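**Eduvton Boards > Arms & Grippers > Teaching by hand vs. teaching by remote: what are you all doing?**

**mossypeg** (thread starter)
6/10/20

OK so I've been reading this board since May and finally have something to ask. We have one arm over a white table and the job is kitchen stuff. Pick up the toy food, put it in the bowl or on the plate, that kind of thing. I've been teaching it by grabbing the wrist and walking it through the move (gravity comp on, button held down, the whole dance) and I'm up to 50 demos of "fruit to bowl." My labmate wants to scrap all of it and redo everything with the Kanby remote, which is a little puck you move around while you sit off to the side.

I don't want to redo it!! But my replays are kind of jerky near the plate and I'd like to know if that's me or the method. One of my overhead shots so you get the layout:

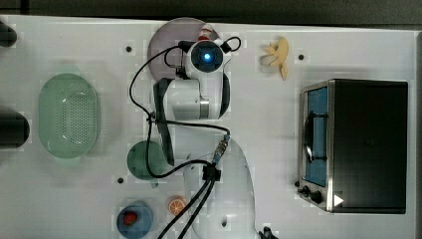 Page 5 of 14

**tinplate_otter**

It's you AND the method, sorry. When you push an arm around by the wrist you're fighting the joints, and every little shove ends up in the recording. I did hand guiding for a whole semester and my drawer-opening demos looked like somebody arguing with a shopping cart.

Also, look how much of that big plate is hidden under the wrist from the overhead view. If that camera is what your model sees, then it's learning the most important part of the move from a picture where the arm is in the way. Do you have a second camera on the side?

**mossypeg**

Side camera yes, wrist camera not yet. And fair point on the plate, I mostly look at the bowl and the orange slice when I'm checking recordings because they're down at the other end and nice and clear.

**halfstep_hal9**

Going to disagree with otter here. Hand guiding is fine for short moves, and for somebody new it's way better, because you FEEL when the fingers touch the plate. With a puck you feel nothing. My first day on a Kanby I drove the gripper straight into the table, and I wasn't even going fast.

What I would change is where you stand. Are your arms in the side camera when you hold the wrist? That's the thing that wrecked my set. The policy got used to a sleeve being there and when I stepped back it just sort of hung in the air over the table waiting for me.

**mossypeg**

...my arms are in the side camera. In all of them. Ugh.

**halfstep_hal9**

OK well. Don't throw them out yet! Replay the joint path with nobody touching the arm and record the cameras during the replay. You reset the table to the same start each time, which is boring, but you keep the motion and lose the sleeve.

**gravelroad**

Replay works if your table reset is good. Tape marks or a printed overlay. I put the start image at half opacity on top of the live feed and nudge things until they line up. Round stuff is easy. Anything with a handle or a stem takes me forever, I have a toy banana that I have come to hate.

My two cents on the bigger question, use the remote for anything near the toaster oven. Moving an arm by hand close to a glass door with your own hip against the table is how you get a bent handle. We did one like that at the Ocampo workshop and the host was very nice about it, but still.

**tinplate_otter**

Agree on the oven. And mossypeg, you might move your no-go box in a little. Dridadix lets you draw one right on the overhead view (under Workspace, then Limits). It slows the arm down before it gets to the edge so the demo doesn't just stop dead.

**mossypeg**

Didn't know about the limits thing, thank you. I gave the puck a try with the labmate coaching. Did 14 runs. The first few were awful, I kept twisting when I meant to push, and then something clicked and the last ones were smoother than anything I ever did by hand. Slower though! A lot slower. I'd say a grab that's quick by hand turns into this long careful creep.

Here's another table from the same batch of setups, with the frying pan and the green slotted spatula on it. I'd like to teach it to pick up that spatula by the handle and I have no clue which way to do it. 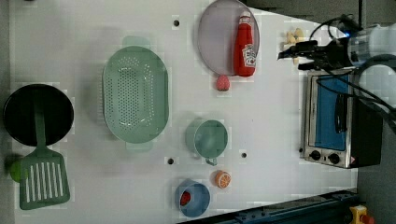 Page 6 of 14

**gravelroad**

For the spatula I'd go remote, no question. Pan on the far left, arm coming in from the upper right, that's a long reach over the colander and everything else. By hand you'd be leaning across the whole table. The handle runs right over the pan too, so you want the fingers lined up before you come down. Rotate first, then lower. If you do both together the early demos look fine and then it clips the pan every time in testing.

I'd also take the ketchup bottle off the plate for the first batch. Put it back later when the easy version works.

**halfstep_hal9**

See I'd leave the bottle. If you only ever show it tidy tables it falls over the minute there's extra stuff. My colander runs only got decent after I quit cleaning up between them.

**gravelroad**

Later, sure. For a first batch I want to know if the grab itself is any good, and I can't tell if it's failing because of the spatula or because of six other toys. We've had this fight before, haven't we?

**halfstep_hal9**

Every spring — and I'm still right.

**tinplate_otter**

Split it then. Half with the bottle, half without, and label them. Takes one extra column in your log.

Mossypeg, on the slowness, don't rush to fix it. You can speed up playback a bit once the policy is steady. What you can't fix is pauses. If you stop in midair to think, it learns to stop in midair. I toss any demo where I hesitated more than 5 seconds, and I plan the whole path out loud before I touch the puck. My office mate finds this very annoying.

**mossypeg**

I pause ALL the time, so that one stings. New plan: replay the fruit-to-bowl set to get rid of my sleeves, do the spatula on the Kanby, aim for 70 with half of them bottle-on-plate. No-go box near the oven first.

One more thing before I start. When the grab misses, do you keep the miss and the second try as one demo, or cut it and start over?

**gravelroad**

Keep it if you recovered smoothly. Those are the best ones you'll get.

**tinplate_otter**

Keep a handful. Not so many that it thinks missing is step one. And put a tag on them so you can pull them out if it gets weird.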